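Josbridge community kitchen - where we've got to, May report

Hello Oliwia, the spring update as promised, and it's mostly good news!
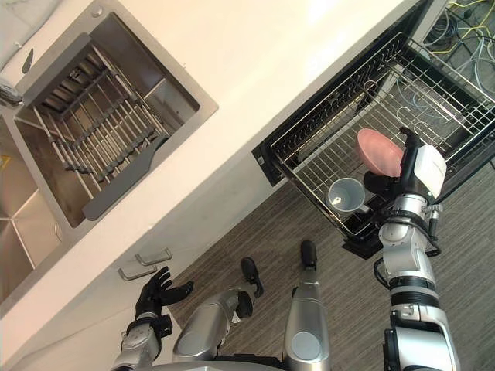 The washing up

The dishwasher is in and earning its keep. It sits under the counter right by the sink, so you can scrape, rinse and load without walking a plate across the room (the old routine, and we have the chipped floor tiles to prove it). Emmanuel Wanyama has written a loading guide and stuck it inside the cupboard door. Cups on their sides or upside down, plates upright, nothing wooden. People mostly follow it.

We're serving almost 160 lunches a month now, and clearing up after a full sitting takes two people instead of four. I'd love to say that means everyone goes home earlier, but they stay and drink tea.

Worktop and sink

Very pleased with the white worktop. I was worried about beetroot - Gwion makes a lot of borscht - but so far it wipes clean. The metal drying rack that sits in the sink was a late addition and I'd buy it again tomorrow. Big pans go there first and the counter stays free for plating up.

Still to do

The cabinet run needs finishing. There's wiring behind there I want tidied up and boxed in properly before we call the job done, and Hubert has asked the electrician for a date. We're also short of side plates. The pink ones are popular with the children, so I'd like to get more of the same if Poirier still stock them.

Money

There's £600 left in the equipment budget. I'd like to put most of it towards the cabinet work and spend whatever remains on crockery, if you're happy with that. Could you let me know before the end of the month? The electrician wants a deposit.

Do come for lunch when you're next over - we eat at half past twelve and there's always soup.

Bogumił Ostrowski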